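Kassa Learning Kitchen and Workroom
Progress Report to the Letulik Fund

Submitted by: Zinash Workneh, Program Manager
Reporting period: second half of the grant year, through the end of September
Date of submission: Oct 3, 2025

Purpose of this report

This report describes the work carried out under the adult literacy and job readiness grant during the current period. It follows the order set out in the grant agreement: enrollment, instruction, staffing, materials, premises, spending, and plans for the next period. The financial statement is sent separately by our bookkeeping office at Fimel.

Enrollment and attendance

The program enrolled 18 adult learners in the September intake. All of them live in Vusitz or the villages along the valley road. The grant agreement asked us to give first place to adults who left school before finishing the primary grades, and the intake interviews were changed to reflect this. Each interview now includes a short reading passage and a simple form to fill in, such as a clinic registration card.

Attendance was steady in the first weeks and fell during the harvest. This was expected, and the class calendar had been shortened in advance. Two learners asked to move from the morning group to the evening group after finding paid work. Both remain enrolled. One further learner left the program to join family in another district; her file has been closed, and she was given a letter stating the level she had reached.

We had planned to offer child care during the morning sessions. The room set aside for this did not pass the fire inspection on the first visit — the second exit door opened inward — and the service began later than we had told the Fund it would. Learners with small children missed more classes than others as a result. The door has been rehung and the inspector has signed the form.

Instruction

Classes follow the reading course approved last year, with changes in the writing units. Teachers reported that the original units asked learners to write personal stories too early, and that several learners stopped taking part when asked to do so. The units now begin with short practical writing: a note to a teacher, a shopping list, a message to an employer. Story writing comes later and is optional.

Numeracy teaching remains the weaker side of the program. The workbook moves from addition to percentages faster than most of our learners can follow, and teachers have been preparing their own sheets to fill the gap. Mekdes Fikre has collected these sheets and is putting them into a single order so that both groups can use them. She expects to finish before the next intake.

The mid-course reading check was given to all learners present. Nine moved up one level. Of the others, most improved within their level, particularly in reading aloud. Spelling showed little change. We do not consider this a serious concern at this stage, but it will be looked at again in the final check.

Staffing

The program employs two teachers and a part-time assistant. The post of evening teacher was vacant for around 7 weeks. During that time Mekdes Fikre taught both groups, and the evening session was shortened so that her hours stayed within the limit in her contract. A new evening teacher has now started and has completed the introductory training.

Staff asked for clearer guidance on what to do when a learner discloses a problem at home. A written procedure has been prepared and added to the staff handbook, together with the telephone numbers of the district social office.

Materials and premises

The new readers arrived in good condition, although one carton held the wrong level and had to be exchanged. The large-print edition has been used more than expected, mostly by older learners, and we intend to order further copies from the amount left in the materials line.

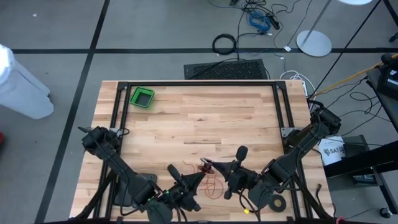
The lending shelf is open before and after each class. Learners may keep a book for two weeks and may renew it once. Losses have been low. The most borrowed titles are the cookery book, the driving handbook and the short novels in the easy reading series. Staff have requested more titles on farming and small animals, and a list of suitable ones is being prepared.

Lighting in the evening classroom was poor and has been improved with new ceiling lamps. The roof over the entrance still leaks in heavy rain. The landlord has agreed in writing to repair it — no date has been given — and we will write again if the work has not begun by the next report.

Spending

Spending on salaries is below plan because of the vacancy described above. Spending on printing is above plan, mainly for the extra numeracy sheets. We ask the Fund's permission to move part of the unspent salary amount to printing and to the child care service. A formal request is attached to the financial statement.

Plans for the next period

The next intake will open once the final reading check has been marked. The evening group will return to its full session length. The numeracy sheets will be tried in both groups, and teachers will keep a short written record of which ones need to be changed. A meeting with local employers is being arranged in Vusitz to discuss work visits for learners at the upper levels.

Questions on this report may be sent to Zinash Workneh at the program office.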